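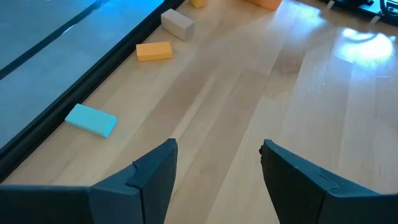

図3　淡色の細長い木材を平行に並べた面。右側に照明の白い反射がみられる。

4.2　艶のある木質面における反射と、汚れ・摩耗の見え方

前節では、木質面の手入れに関する聞き取りの結果を、使用年数と清掃の頻度に分けて示した。本節では、仕上げの艶が面の見え方をどう左右するか、またそれが「汚れている」「傷んでいる」という判断とどう関わるかを扱う。対象は、淡色の細い材を平行に並べた天板および床である。節の目立つ一枚板や、濃色に着色された面は4.4で別に述べる。

図3に示す面では、材ごとの色に幅がある。乳白色に近いベージュの部分と、それよりやや濃い蜂蜜色の帯とが並び、境目は材の長手方向に沿って続く。こうした色の幅は淡色材を並べた面ではごく普通のもので、聞き取りでも欠点として挙げる人は少なかった。むしろ、色のそろった面よりも小さな染みが気にならないという意見が複数あった。問題として語られたのは、ほとんどの場合、面の上に生じる光のほうである。

同図の右側では、上からの照明が白く強く映り込み、その範囲では材の色がほぼ失われている。反射の形は不規則で、縁は青みを帯びてぼやけている。艶を抑えた面で明るさがなだらかに変わるのに比べると、このような反射は色の読み取りを局所的に妨げる。反射のある範囲とない範囲では、同じ材であっても評価者が与える色名が異なることがあり、帯の濃淡を手がかりに材の継ぎ方を追う作業は、反射の中に入ったところで途切れやすい。

もう一つ注意したいのは、中央付近にあるかすかな暗い部分である。付着した汚れのようにも、擦れて仕上げが弱くなった箇所のようにも見えるが、図からはどちらとも決められない。本調査では、このように由来を外観から特定できない箇所を「判別保留」として記録した。記録票の初版には「汚れ」と「摩耗」の二つの欄しかなく、5月の予備調査で評価者ごとの記入が大きく分かれたため、欄を一つ増やした経緯がある。

聞き取りの対象者は132名で、自宅または職場で艶のある木質面を日常的に使っている人に限った。質問は、面のどこがどのように見えたときに拭くか、拭いても変わらなかったときにどうするか、照明を点けたときと消したときで判断が変わるか、という順に行った。回答は自由記述とし、担当者が後から分類した。分類の基準はRustowで行われた先行の聞き取りのものをおおむね踏襲したが、「曇り」と「くすみ」は同調査では一つの項目であったところを分けている。日本語の回答者がこの二語を明確に使い分けていたことによる。

回答者の言う「曇り」は、反射の縁がぼやける状態を指すことが多かった。映り込んだ照明の輪郭がはっきりしていれば面はきれいであり、輪郭が崩れていれば油分か洗剤の残りがある、という判断である。一方の「くすみ」は、反射のない場所で材の色が暗く見える状態を指していた。したがって前者は光の映り込む場所でしか確かめられず、後者は映り込みのない場所でしか確かめられない。回答者の多くはこの違いを言葉では説明しなかったが、確かめるときの動作には違いがあらわれた。曇りを見るときは腰を落として視線を低くし、くすみを見るときは真上からのぞき込む。

ただし、反射の縁がぼやけていることを、そのまま付着物のしるしとして扱うことはできない。縁の見え方は照明器具の覆いや面からの距離、仕上げ面の細かな起伏によっても変わる。乳白色の覆いのある器具の下では、清掃の直後であっても縁は柔らかくなる。この点は評価者への説明に加え、曇りを記録する場合には必ず見る位置を変えてからもう一度確かめるよう求めた。

観察は、Brimowの作業室に置いた試験面を用いて行った。試験面は16枚で、いずれも淡色の細い材を平行に接ぎ合わせたものである。半数には艶のある透明仕上げ、残りには艶を抑えた仕上げを施した。室内の照明は天井からのものに限り、窓には遮光の布を掛けた。面の中央における照度はほぼ700ルクスである。評価者は椅子に掛けた姿勢と立った姿勢の両方で面を見て、気になる箇所を記録票の見取り図に書き入れた。一つの面にかける時間に上限は設けなかった。

艶のある面では、座った姿勢と立った姿勢とで書き入れる位置がずれる傾向があった。ずれは反射の移動とよく対応している。座った位置から白く飛んで見えた範囲には書き入れがほとんどなく、立って同じ場所を見たときに初めて薄い跡が記された。反対に、反射のすぐ外側には、どちらの姿勢でも書き入れが集まった。明るい部分に接しているために、周囲の材が実際よりも暗く見えたと考えられる。この集まりは、試験面に跡を付けていない場合にも認められた。

艶を抑えた面では姿勢による差は小さく、書き入れの位置は材の色の濃い帯に偏った。濃い帯の上にある跡が見つけられにくいという予想とは逆の結果である。記録票の余白には「もともとの色か染みか迷った」という記述がいくつもあり、跡を見つけたというより、帯そのものを跡の候補として挙げた例が含まれているとみられる。木目の濃淡が途中で変わる材では、この傾向がいっそう強かった。

材の向きの影響についても簡単に触れておく。材が見る人に対して斜めに走る置き方では、正面に平行に置いた場合よりも、帯の色の違いに言及する評価者が多かった。視線が材の境目をいくつも横切るためであろう。境目が手前から奥へまっすぐ延びる置き方では、色の違いより長さの印象が先に語られ、「広く見える」「奥行きがある」といった感想が目立った。ただし、置き方を変えると反射の位置も動くので、ここでは両者の影響を切り離せていない。試験面だけを回し、照明と視点の関係を保つ装置が必要になる。

拭き取りの後の再評価は、同じ日のうちに20分の間隔をおいて行った。間隔を置いたのは、拭いた直後の面に残る水分が艶を強めるのを避けるためである。再評価では、曇りとして記された箇所の多くが消えた。くすみとして記された箇所は残るものが多く、判別保留の箇所については消えるものと残るものに分かれた。残った箇所を斜めからの光で調べたところ、仕上げの艶がわずかに落ちている部分が含まれていた。木部まで達した傷はなかった。

拭き方にも差があった。材の長手方向に沿って拭く人と、円を描くように拭く人とがあり、円を描く人の後では、反射の中に細い弧状の筋が認められることがあった。筋は反射の外ではまったく見えない。聞き取りで「拭くほど汚く見える」と答えた人の話を詳しく聞くと、台所や食卓の照明の真下だけを挙げており、観察の結果と合う。布の種類は本調査では統一し、微細繊維の乾いた布と、水で湿らせて固く絞った綿布の組み合わせを用いた。

Ostrowskiは、Walczakの共同住宅で床の手入れを長く観察し、住人が再塗装を考え始めるきっかけは傷の深さより艶のむらにあると述べている（Wiesława Ostrowski、私信）。本調査の聞き取りでも、再塗装を検討したことのある人の多くが、きっかけとして「そこだけ光らない」「そこだけ暗い」という見え方を挙げた。深い傷を挙げた人もいたが、傷には早く慣れたとする回答がこれに続くことが多い。艶のむらのほうは、照明を点けるたびに目に入ると言う。

照明を動かすことで対処している例もあった。吊り下げ式の器具を低くした人、覆いを乳白色のものに替えた人、天井の灯りを使わず壁際の灯りだけで過ごす人などである。いずれも面そのものには手を加えていない。器具を低くした場合、反射は小さくまとまるが明るさは増し、評価は分かれた。覆いを替えた場合は反射が広がって薄くなり、材の色が読みやすくなったという回答と、面全体が白っぽくなったという回答がともに得られた。

記録の時刻は結果に影響しなかった。9月29日の観察のみ、午前の途中で遮光の布の一部が外れ、窓からの光が試験面の端に入った。この回の記録票には青みに関する記述が多く、天井の照明だけの条件とは異なると判断して、午前分を集計から除いた。午後分はそのまま用いている。

試験面の制約として、接ぎ合わせた材の幅がそろっていることがある。実際の住宅や作業場では、幅の異なる材を混ぜた面や、後から一部を取り替えた面もある。取り替えた材は周囲より明るいことが多く、その境目が汚れの縁として受け取られる可能性は残る。Trendovで予定している次の観察では、取り替えのある面を加え、判別保留の欄に「周囲との色の差」を書き添えられるようにする。記録票の改訂版は付録Bに収めた。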